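Cloth for paper: what we learned running 59 seats on washable napkins
Speaker notes – small cafe owners meetup, 11/03/2018

Slides load slow. Start talking before the title is up. Water on the left side, don't kick it.
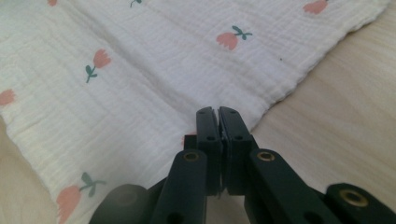 Amber Cropper
Operations lead, Zurkley Cafe

OPENING
Hi, thanks for staying past lunch. Who here buys paper napkins by the pallet? Hands. OK keep them up if you know what you paid last month. (Wait. Most hands drop. Mine would have too.)

Who we are – one room, 59 seats, breakfast and lunch, closed nights. Kitchen is tiny. Laundry is a closet with a door that doesn't shut all the way.

Why we switched. Bill from the paper supplier went up again in December. Trash pickup went up same month. I was mad. That's the whole origin story, skip the green speech, they've heard it.

WHAT WE BOUGHT
First order was heavy white cotton, from a hotel closeout. Terrible. Took forever to dry, went gray at the folds. Say how many: 283. Pause for the groan.

Second order thin muslin, prints. Dries fast. Wrinkles like crazy and guests do not care, not one complaint card. Prints hide jam. Plain white does not hide jam.

Muslin frays if the hem is cheap. Pull on a corner before you buy. If the seller won't mail a sample, go elsewhere.

Ask about shrinkage!! Ours came out of the first hot wash noticably smaller. Buy one size up.

THE FLOOR
Big surprise was staff, not guests. Servers kept tossing cloth in the trash with the muffin wrappers. Habit. We lost 19 the first week. Fix was a bin with a lid at the bus station, bright yellow, you have to walk past it to get to the trash. Loss went way down. Tell the story about Dad digging in the dumpster if time. Probably no time.
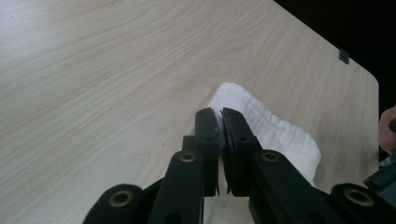 White cloth on the table, crumpled.

Read the room on folding. We tried the fancy fold for six days. Morning crew hated me. Now it's flat in half, stack, done. Sekholm folds theirs around the fork, looks great, but they have a night shift.

LAUNDRY
Two loads a day, three on weekends. No fabric softener, it kills the absorbency. Grease – dish soap on the spot before the wash, not after. Bleach only on plain whites.

Send it out or do it yourself? Got a quote from Prukeo, fair price, but pickup was twice a week and we'd have needed double the stock. Not for us. If you have storage, look at it. Get the quote in writing.

READ THE LABEL
I know. But we mixed three suppliers and cooked a whole batch on high. Now the label gets read when a new batch comes in, and the setting goes on tape on the dryer door. Keep labels on until the first month is over.
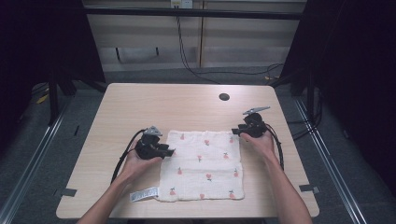 Pink fruit print with the care label still on, lower left corner.

MONEY SLIDE
Go slow here, people take pictures of this one. Walk the columns: paper, cloth, soap, power, labor. Labor is the one everbody forgets. Put your own wage in, don't use mine.

Take-out still gets paper. Don't let anyone corner you on that in questions.

Q&A
Likely: health inspector? Clean stock covered, dirty stock in its own bin, ours was fine with it, call yours first.
Likely: theft? Some walk off. Kids like the prints.
Handout is by the door, supplier list on the back. Leave my email up on the last slide.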